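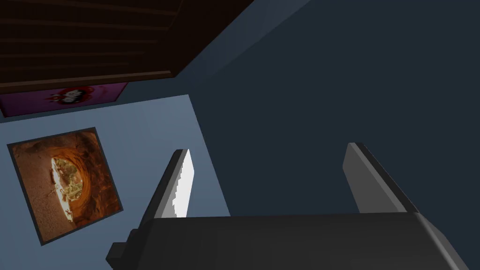 The Last Bus to Pinden

I only went to Pinden because my aunt left me a piano. I don't play. She knew I didn't play, and she left it to me anyway, in the same will that gave my sister the car, and my sister has been very nice about it, which is the worst part.

So on a wet Thursday in October I got the bus out from Rultden with a tape measure in my pocket and a printed map, feeling like someone on a mission. The driver asked if I wanted a return. I said yes, obviously. He looked at me for a bit and said the last one back went at ten past four, and I said that was fine, how long can it take to measure a piano?

I'll tell you how long. The key stuck, for a start. Then the lights were off at the mains, so I spent ages in the cupboard under the stairs with my phone in my teeth, prodding switches. Then I found her biscuit tin, and inside it were all the letters I'd written her from Barkberg the year I was 26 and thought I was going to be a translator. I'd forgotten I ever wrote like that! Pages and pages about soup, and the man across the landing, and how I would never, ever come home.

I sat down on the piano stool to read them and that was the end of the ten past four.

I heard it go, too. It has to change down for the hill by the church and it makes a noise like a cow. I got as far as the gate with one shoe on, waving a letter at the back of it, and then I stood there in the rain feeling about nine years old.

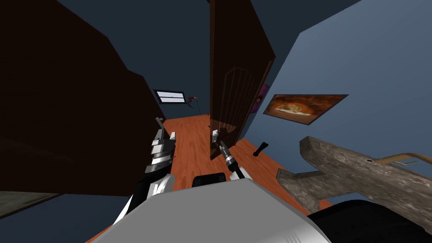
There was no food in the house apart from a jar of piccalilli, so I walked down to the pub, where the woman behind the bar took one look at my hair and put the chips on without asking. I told her about the piano. Everyone in there knew the piano, as it happened. An old boy by the fire said my aunt used to play it with the windows open on summer evenings, and his dog would go and lie in her flower bed to listen, and she'd throw a slipper at it between tunes.

"What did she play?" I asked, because I couldn't remember her playing anything, only shouting at us to keep our sticky hands off the lid.

"The same two," he said. "Over and over. One was a hymn and the other one wasn't."

I had a second glass of wine on the strength of that, and then a third, and walked back up the hill in the pitch dark singing every hymn I could think of to see if one felt right. None did. A light came on in a bungalow and I stopped.

Back at the house I put my coat on over my cardigan, and a blanket over my coat, and lifted the lid. I'd like to say I sat down and something came. What came was a sort of clonk. Half the low notes had gone and one of the high ones stayed down when you pressed it, like a tired person on a sofa. I picked out the start of a carol with one finger. Then I did it again, a bit faster, and I'm afraid I got quite carried away and did it until gone midnight.

I slept on the settee with my feet in a pillowcase. In the morning there was a frost on the inside of the kitchen window, and I ate piccalilli on the last of my chips, which I'd had the sense to bring home in a napkin. I washed up the fork. I put the letters in my bag, took them out, put them back in the tin, and then put the whole tin in my bag.

The same driver was on the first bus. He didn't say a word, just held out his hand for the ticket, and I found I'd used it as a bookmark somewhere around the soup.

"Get your piano sorted?" he said. So he'd known as well.

"Sort of," I said, and he waved me on.

We were past the reservoir before I put my hand in my pocket and found the tape measure. I hadn't so much as pulled the end out. I looked at it for a while – it was a good one, a proper metal one, I'd bought it specially – and then I got my phone out and looked up the times for the following Thursday.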